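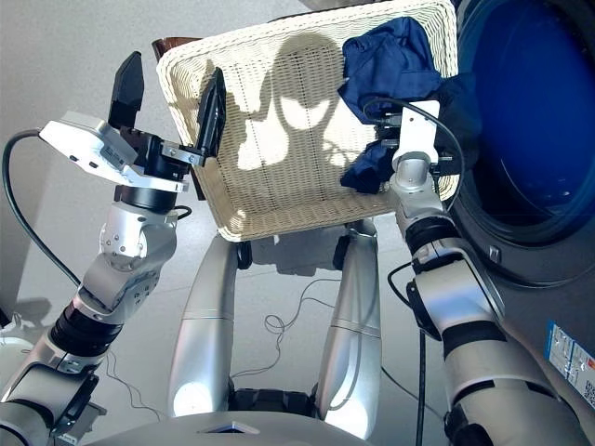 White wicker basket and dark laundry at the washer door

Clirnska Residents' Help Pages
Laundry and Utility Rooms

Wicker basket used with front-loading washer: dye marks, snags and placement at the door
Viewed 751 times. Three replies.

Posted by Clirnska Residence Office

Our office looks after the ground-floor utility room at the Clirnska residence, where tenants share a front-loading washing machine and a set of white wicker baskets. The baskets were purchased in May to replace plastic tubs that had cracked along the handles. They are well liked, and we would prefer to keep them in service.

Since their introduction we have received repeated reports of three kinds. The first concerns blue staining on the inside of the baskets, which tenants attribute to navy and black clothing carried down after it has been rinsed by hand. The second concerns pulled threads on knitwear. The third concerns small items left in the drum or found on the floor between the basket and the machine, most often socks.

We have drafted a notice for the utility room wall and would be grateful for comments before it is printed. In particular we wish to know:

whether a wicker basket needs a liner, and if so what kind;
whether blue marks can be removed from a pale basket without damaging it;
where the basket should stand while the machine is being loaded and emptied;
whether bright reds and oranges may share a load with navy clothing if everything has been washed before.

The budget available for liners and cleaning supplies is $275 for the whole building. We are not in a position to replace the baskets this year.

Posted by Drerngate Housing Services

Our department manages laundry facilities at the Drerngate buildings and has used wicker baskets in them for some years. We can offer the following from our own practice.

Liners. A removable cotton liner is strongly recommended. It should be washable at a high temperature, undyed, and long enough to fold over the rim by the width of a hand. Liners with elastic are easier to fit but tend to slide down when the basket is full. Ties hold better. We purchased ours from Chuang, a local supplier of household textiles, and paid $199 for enough to equip every basket and keep spares in the cupboard. Liners should be washed with towels once a week. They will discolor over time, and we regard that as acceptable. A liner also settles most of the complaints concerning pulled threads, as the garment no longer rubs against the weave. Baskets should nevertheless be inspected for broken ends. Run a dry cloth slowly around the inside and the rim, and wherever the cloth catches, trim the broken strand close with small clippers and smooth it with fine sandpaper.

Removal of blue marks. The outcome depends on the finish. If the basket has been painted or lacquered, fresh dye usually remains on the surface and can be lifted with a cloth wrung out in lukewarm water and a little dish soap. Wipe along the strands and dry the area at once with a towel. Older marks may respond to a paste of baking soda and water, left for a few minutes and wiped away. Please test the paste on the underside first. Chlorine bleach should not be used: it can weaken natural fiber and may turn a white finish yellow. Do not immerse the basket. After cleaning, stand it on its side in moving air until it is fully dry, away from radiators.

Damp clothing should not be carried in wicker at all unless a liner is fitted. Your notice might state this in its first line. In our buildings the hand-rinsed garment was responsible for nearly every stain we recorded, and a single sentence posted at eye level did more good than the longer leaflet we had issued previously.
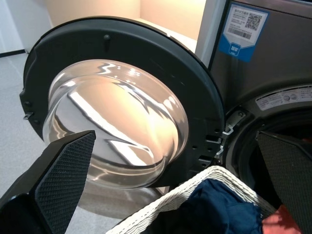
Placement of the basket is a question of habit, and tenants will follow a clear instruction if one is given. Open the door of the machine to its full extent before bringing the basket forward. The basket should then stand on the floor directly below the opening, close enough that anything falling from the drum lands inside it. With the round door swung back and the white basket set low in front of the machine, as it is here, a sleeve or sock has very little distance to travel. Keep the rim clear of the door's path, and move the basket away before closing. The metal tab on the ring of the door is also a place where loose knitwear can catch if it is dragged across in a hurry, so lift heavy items over it. Small articles should go into the drum first and larger ones after them.

Before each load, the tenant should look into the drum and run a hand around the fold of the gasket. The same should be done after each load. A dark drum conceals a dark sock very effectively, and a small flashlight hung on a hook beside the machine is a worthwhile purchase.

Colors. We would advise against combining bright reds or oranges with navy in a shared facility. At home, a tenant who knows that both garments have been washed many times may take the risk. In a common utility room there is no means of knowing this, and the office will receive the complaint. Sorting should be completed before the clothing reaches the basket. The navy garment in your photographs has a patch of orange-red fabric lying beside it, and an item of that shade should be held back for another load unless its care label and past washes give confidence. If the tenant is uncertain, the usual test applies: dampen an inside seam, press a white cloth firmly against it for a minute, and examine the cloth. Any color on the cloth means the garment is to be washed separately.

We would add that the notice ought to be short. Ours is printed on one sheet in large type and is replaced whenever the corners curl.

Posted by Nukora Tenants Association

Our members would disagree with the previous reply on one matter. Cotton liners in a shared room go missing. We fitted 21 of them and within a season most had been taken upstairs with the clean laundry, presumably by accident, and were never returned. We now ask each tenant to bring an old pillowcase and lay it in the basket. It costs the building nothing.

Vinegar will get the blue off. Use it diluted.

Posted by Chuang Textile Care Desk

With regard to the two replies above, some additional detail may be useful to the residence office.

Diluted white vinegar is generally safe on a lacquered basket and is helpful against odor. Its effect on transferred dye is limited, and we would not wish tenants to be disappointed. Soap and water should be tried first. Vinegar must never be combined with any product containing chlorine bleach, and if bleach is stored in the utility room the notice should say so plainly.

A pillowcase is a reasonable substitute for a liner provided that it covers the rim. The rim is where most abrasion occurs — garments are pulled over it each time the basket is emptied, while those at the bottom hardly move. Where liners are supplied by the building, a laundry marker and a short length of tape stitched to the handle will reduce losses. We have supplied liners marked in this manner to a number of residences, Drerngate among them, and reorders have been modest.

On the subject of navy clothing, the following routine is suitable for a front-loading machine in general use:

Empty all pockets and close zippers.
Turn dark garments inside out.
Shake out each item before it goes into the drum. Clothing pushed in as a single bundle washes and rinses poorly.
Fill the drum loosely, leaving space at the top for a hand laid flat.
Select cool water and a short program.
Use a liquid detergent intended for dark colors, in the amount given on its packaging.
Remove the load promptly at the end of the program and hang dark items out of direct sun.

Strong sunlight will fade navy fabric and will, over a longer period, make wicker brittle. If your utility room receives direct sun for part of the day, the baskets should be stored against a shaded wall when not in use. A basket that has become dry and creaks when lifted may be wiped with a barely damp cloth from time to time. It should not be oiled if it is to carry clean clothing.

Lastly, instructions and warnings affixed to the machine take precedence over anything posted on the wall. Please ensure that the notice does not cover any label on the front panel, and that stickers at the drum opening are left in place when the machine is cleaned.

Posted by Clirnska Residence Office

We thank all three respondents. The notice has been shortened to a single sheet. It now opens with the instruction on damp clothing, followed by placement of the basket, the check of the drum and gasket, and the separation of reds and oranges from navy. Marked liners will be ordered within the existing budget, and tenants who prefer a pillowcase may use one. Two of the stained baskets were cleaned with soap and water this week. One came up well. The other has kept a faint mark near the base and will be assigned to towels.

Updated September 27, 2025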